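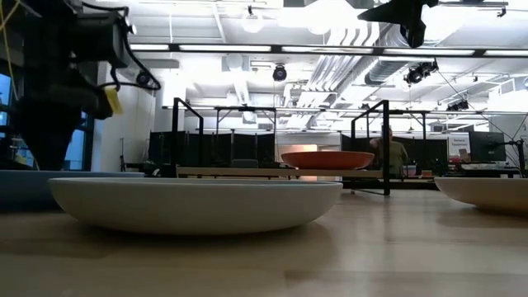 The wide white bowls, with the orange-red one on the board behind.

Mustano wide bowls, reviewed by Hala Sleiman

I bought these in July to replace a stack of deep cereal bowls that were no good for anything but cereal. They come in white and an orange-red, and the shape is the same idea in both: wide, shallow, with a rim that curves outward.

The large one measures 23 cm across. It holds a decent serve of pasta or a salad for one, and sauce stays off the table. Soup is less successful. Fill it past halfway and you have to walk slowly.

The finish on the white is smooth and matte. I like the look, but cutlery leaves faint grey marks on mine. Bicarb and a damp cloth gets them off - dishwashing liquid alone does not. The orange-red hides marks better and is the colour I would buy again.

Storage is where they lose points. They nest, but the wide rims mean a stack takes up most of a standard shelf, and 2 of mine now live on the bench. Measure your cupboard first.

I also tried the Purnix equivalent, which is deeper and a bit cheaper. Stefaniia Zhuravel preferred it for porridge and has kept it. For dinner I still reach for the Mustano.

The set cost me $103 with delivery. After three months of daily use there are no chips, though one has a fine scratch in the base from a steak knife.

Four stars. I'd like to see a smaller size for dips.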